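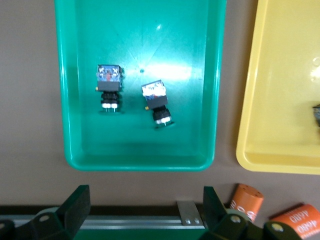 *Two small components in the green tray, with the gripper open below them.*

Sorting parts into trays is the chore I would hand to a machine first, and I still would not hand it over entirely. The case for automation is usually argued from speed. On a kitting bench the figure that matters is how often a person has to walk over.

Zoia Zinchenko, who runs small-batch assembly at Jarnow, put it to me as arithmetic. A kit of 500 parts with 6 missed picks is a good result on paper. If each miss stops the cell and takes three minutes to clear, the operator has lost 18 minutes and cannot start anything else that needs attention. A trained person fills the same kit while answering questions.

The difficulty is in the parts. A component with thin metal pins has one good place to be held, and it moves when the component lies at an angle. Glossy plastic throws light back at the camera. Two pieces of the same type, one upright and one tilted, are two separate grasping problems. People solve both by touch, and most grippers in this price class have very little of it.

Households are harder again. A bench can be cleared, lit and bolted down. A kitchen drawer is rearranged daily by people who have no interest in repeatability. I read claims about dishwashers and laundry with the same question each time: how many attempts, and who reset the objects between them?

My position is narrow. Machines can do shop-floor sorting now where the parts are few, the trays stay put and a miss costs little. I would ask any vendor for 30 consecutive kits, unedited, with every intervention logged. Until that log is routine, the bench should keep its chair.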